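Gripper notebook, kitchen sim, January

Started 9:40, Ariel joined after lunch. Carrying on with the marble kitchen and the red can. Aim for the day is to get a fair side by side of the two finger sets in simulation, the stock parallel fingers and the Trosel wide pads, before Yogesh starts asking which one we want to print for the real arm.

Controller is the same for both, Flarkon in impedance mode, gains left where they were in the last entry. I am really pleased with how this scene behaves now. It loads fast, and the contacts are far better than in the old tabletop.

Renders from the session, counter view, arm over the dish, wrist camera: 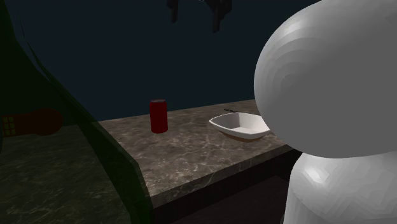
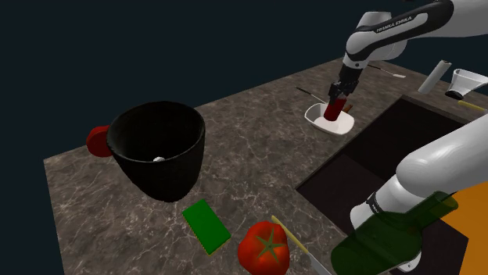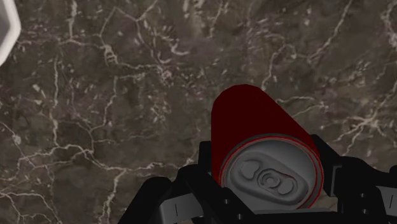

1. Setup and what I changed

Only two things differ between the runs: the finger meshes and the friction on the pad surface. Everything else comes out of the same config. Ariel suggested locking the random seed per trial so that trial 14 with one finger set starts from exactly the same pose as trial 14 with the other. Great idea, should have done it from the start. It means we can pair the results and look at the odd ones one by one.

Total budget is 600 grasps, split evenly between the finger sets. Each grasp is approach, close, lift 10 cm, hold for two seconds, put down. A slip during the hold is a fail even if the can is still between the fingers at the end.

Collision meshes: I swapped the convex hulls on the fingertips for the decomposed version Yogesh made. Costs a little sim time and is worth every bit. With the hulls, the step in the finger profile got filled in and the can was resting on geometry that isn't there.

2. First batch

108 fails out of 600, so 492 good grasps overall. That's the best total this notebook has had with a cylinder! Didn't expect it on the first full run with the new contacts.

Breaking it down by start pose is where it gets fun. Upright can, either finger set, is close to boring. They close, they lift, done. Nearly all the fails are on the tilted and lying starts, and there the two sets fail in different ways. The stock fingers tend to lose the can early, right at lift, when it pivots between the pads. The wide pads hang on through the lift and then creep during the hold. I watched a dozen of the creep cases at quarter speed and the can rotates about the line between the contact patches, very slowly, until one side unloads.

Ariel thinks the creep is a solver thing and not a pad thing. Could be. Test for it: halve the time step and rerun only the creep cases. If they go away, it's the solver.

3. Wrist camera

Worth a note by itself. For lying cans the wrist view is so much more useful than I gave it credit for. When the lid end comes into the jaws you get the rim as a clean ellipse, and the fit to that ellipse gives the can axis better than the segmentation mask does. The body of the can is the same red all over and gives the pose estimator very little to lock onto. Gray lid, red rim, easy.

Trouble is the marble. Those pale veins throw up edges everywhere, and the edge detector loves them. Tried a blur first, which killed the veins and also softened the rim. Masking on color before looking for edges works much better. Left a note in the config about the thresholds so I don't go hunting for them again.

Not going to switch to plain counters. The veins are annoying in a way that real counters are annoying, and I would rather have the estimator cope.

4. Clutter

Once the can runs were finished we tried a few moves on the busy side of the counter, by the sink. No scoring, just looking. The white dish is a nice nasty case. With the rim flaring out, the fingers have to come down steeply, and the planner's favorite approach is a sideways one that clips it. Raised the pre-grasp point and added a cost for low wrist angles, and the plans look sane again.

The green bottle is a problem for depth. I turned on the refraction model from Bustitix and the depth image around the glass went to soup, which is what a real sensor would give us, so well done them. For now the bottle goes in as a fixed obstacle with a padded box around it. Yogesh wants to see it handled properly at some point and I agree, but after the finger choice is made.

Sponge next, I think. It would be the first soft thing we try with the wide pads and I can't wait to see what the contact model makes of it. Ariel bets on a mess.

5. Where the comparison stands

Leaning toward the wide pads. Creep is easier to live with than dropping at lift, and a grip that fades slowly gives the controller time to squeeze harder. The stock fingers do get into tight spots better, and that will matter around the dish and the sink. Yogesh asked whether a narrower pad with the same surface would get us both. Ariel has the CAD open already, ha.

6. To do

- rerun creep cases at half the time step
- log finger width during the hold, at present I only save it at the start and end
- ask Lüthi for the real friction numbers on the pad rubber, mine are a guess
- narrow pad mesh (Ariel)
- move the color mask thresholds out of my local config and into the shared one
- check the put-down. On a few runs the can was released slightly above the counter and bounced. Doesn't count against the grasp but it looks awful, and it spoils the start pose if we ever chain trials

Left the stock set rerunning with finger width logging on, 5:50. Output goes in the same folder with _w on the end.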